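Subject: Re: [pliltside-makers] Cable snagging on two-arm builds (and walls, again)

Hi all,

Sorry for the slow reply, I've been in the garage most evenings and my inbox has suffered for it. Quoting the bit I'm answering so it doesn't get lost in the thread:

> We've got our pair of arms up and running at Dulitdale now, more or less,
> but every time the left one reaches across the middle the wrist camera
> cable catches on something and we lose the picture. We've tried tape,
> we've tried a spring off a dead desk lamp, and we've tried swearing.
> How have you routed yours? Also, did you ever box yours in? Ours is on an
> open bench and the view behind it changes every time someone moves a bike.
> Last question: are you still doing clothes, or have you given up and gone
> back to blocks like sensible people?

Right, cables first. I went through the tape stage as well and all I got out of it was sticky arms. What's on the left one now is black corrugated conduit, the bendy stuff you get for tidying wires under a car bonnet, held on with white cable ties. The trick, if it is one, is to leave a far bigger loop than looks decent. I had it pulled in neat along the upper link to begin with and it was lovely until the elbow folded, at which point it tugged the plug half out of the camera. Now it arcs right up over the arm and looks a bit daft, but it has room to move and I haven't lost the picture on that side in weeks.

Do the ties up with the arm stretched out as far as you'll ever send it, then fold it right up and check again before you snip the tails. I snipped first. I have a jar of snipped cable ties if anyone would like one.

The right arm is still on the old thin cable, looped loosely along it. I meant to do both the same and ran out of conduit, and then it behaved itself, so I've left well alone. I suspect your left one is worse for the same reason mine was, which is that it does most of the reaching across and the other one mostly waits its turn. If you swap their jobs over I'd bet the trouble follows the job. Would be interested to hear!

One more thing on the wrist cameras. My first printed mounts cracked across the screw holes, both of them, on the same evening. The white ones on there now are thicker at the back and I printed them lying on their side so the layers don't run straight across the holes. Took 80 minutes each on my machine, which is old and sulky, so yours will likely be quicker. I can send the file to anyone who wants it, just say. It's for the small square cameras only, and you'll need to open the slot out with a needle file if your plug is a chunky one.

Walls. Yes, I boxed it in, and I wish I'd done it at the start. Back and two sides, with aluminium extrusion up the corners and along the top at the back, and the front left open so I can get my hands in. The arms are on a rail along the front edge, one each side, so they reach in away from you. I did think about hanging them off the top instead but I couldn't face working out how to stop it all wobbling, and being able to get at the shoulder bolts without a torch in my teeth is worth a lot.

The walls are papered with what I had, a roll and a bit of cream wallpaper with violets on it, left over from the back bedroom. I know a couple of you had opinions about that when I mentioned it in February. It cost nothing, it doesn't shine back into the cameras like the bare board did, and I've got rather fond of it. If I get round to it I'll hang a plain sheet over it for a week and see whether the runs come out any different, but I'm not promising.

The table top is white and I'm less happy about that. Dark clothes are fine on it, pale ones less so. I keep eyeing up a bit of grey lino at Kikarico but they'll only sell it by the full width and I'd have enough left over to do the kitchen.

And no, I haven't given up on clothes! Blocks got dull. I've been at the heap problem, where there's more than one thing on the table and the arms have to pick one up without dragging its neighbour along. Top edges are what I'm going for at the moment: get one gripper on the top edge, lift until it hangs, and only then bring the other one in. Thick things bundle up and hide their own edges, and sweatshirts are the worst of the lot. My best go so far is 14 lifts in a row before it grabbed two things at once, and I'll admit I stopped for a cup of tea in the middle and left it all switched on.

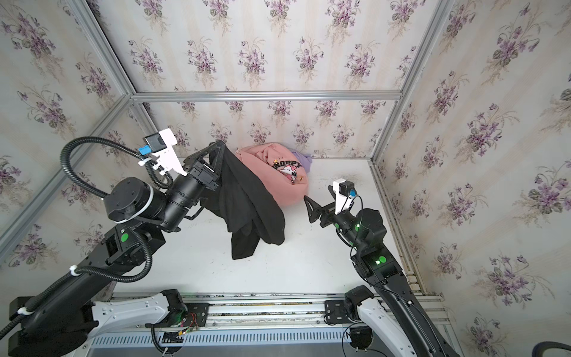 Left arm holding up the black one, pink sweatshirt still in its heap. Green lights on both elbows.

You can see the size of the conduit loop on the left there, and the thin cable on the right for comparison. The triangular fingers are the second set, by the way. The first were blunter and kept sliding off hems.

The little board in the middle of the rail wants a cover, I know, I know. It's on the list, along with doing something about the cable that curls down from the right-hand base, which I catch with my sleeve at least once a night.

Two things I'd like to ask in return. Has anyone got a good way of making the grippers let go of knitted stuff cleanly? Mine open and the jumper comes along for the ride. I've tried a quick open and a slow open and can't say either is better. And did the Pattinasarany lot ever write up their foam finger pads? Somebody promised it to the list ages ago and I can't find it in the archive, though the search box there has never liked me much.

If the Dulitdale crew want to come over and look at the routing in the flesh, you're very welcome — bring a cable that's giving you grief and we'll try it on mine. Park on the road, the drive is full of gravel bags.

Cheers from the garage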